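Category: Hardware > Old Machines > General Chat

Is it worth keeping a ten-year-old desktop going?

mothballed_tower wrote:

My wife has informed me that the computer under the desk is "a heater that does email." She has a point. It takes long enough to start that I press the button, go make toast, and come back to find it thinking about the login screen.

The plan so far is more memory and a solid state drive. The local shop, Benedetti, quoted me $386 to do both and "tune it up," whatever that means on a machine with no carburetor. I asked what the tuning was and the man said it was mostly dust. I own a can of air.

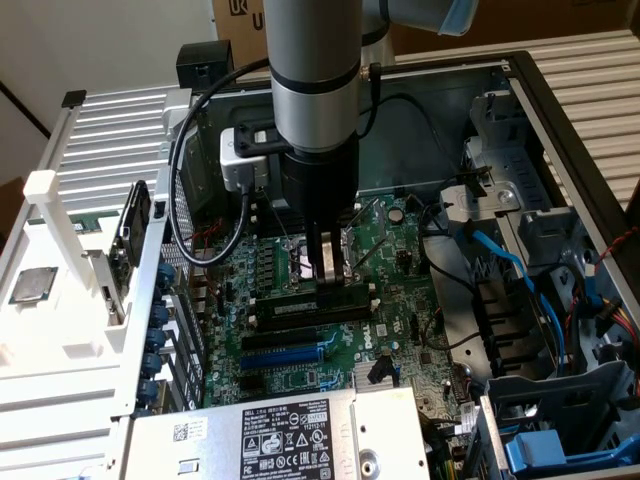
I've never changed memory on anything, but my neighbor's kid says it's easier than changing a light bulb, and he's fifteen and has never changed a light bulb. So before I spend a Saturday on this, is the whole idea dumb? We do email, taxes, and one card game from 2003 that I will not be giving up.

ferrous_lunch wrote:

Not dumb. Do the drive first and stop there for a week. On a machine that age the spinning disk is most of your toast time. If you're still annoyed after that, buy memory. $386 is what I'd expect to pay for a whole used office computer, with a keyboard somebody else has eaten over.

grackle2 wrote:

Going to disagree with the above. Do both while you've got the side off. You'll be on the floor with a flashlight in your teeth anyway, and at my age I only get down there when I've got at least 2 jobs lined up.

Unplug it first. Touch something metal. The memory only goes in one way, and if you find yourself leaning on it with your whole body you've found the other way.

ferrous_lunch wrote:

And when it won't start afterward, he won't know which part did it. One thing at a time. This is how I was taught and I've only ruined one computer.

grackle2 wrote:

You've told us about that computer. It was a laptop and there was soup.

pellmell_hq wrote:

Can I be the unpopular one? Let it go. I kept an old tower alive for years out of pure spite, and when I finally added up the receipts I'd spent $2,121 on a thing I could have replaced twice. New power supply, new fan, a second new fan because the first new fan sang. At some point it's a hobby, and you should at least pick one you can do outdoors.

mothballed_tower wrote:

I have an outdoor hobby. It's the gutters.

I did look at new ones. The Aneo mini thing is cute but has nowhere to put a disc, and the card game lives on a disc. The disc is 100% of my software library.

dovetail_dan_not_dan wrote:

You can get an external disc drive for the price of lunch. Mine's a Prorinier, sounds like a coffee grinder, reads everything.

Whatever you decide, copy the tax stuff off first. I mean today. I lost a whole August of photos because I was going to do it after supper.

pellmell_hq wrote:

What he said. We can argue about the rest forever, but back it up.

mothballed_tower wrote:

Okay. Tax stuff is copied. Also discovered four copies of the same chili recipe, all slightly different, none labeled.

Ordering the drive tonight. Memory is going in the cart too, but I've promised ferrous_lunch I'll leave it in the package for a week. Wife wants it noted that she voted for a new one.

grackle2 wrote:

You won't last the week.

Related threads
Fan noise only when it rains
Drustham cases: where do the screws go
What did you pay for your first hard drive?
Recycling day and the old monitor nobody will take

This site uses cookies to keep you signed in and remember your settings. By continuing to browse you accept our cookie policy.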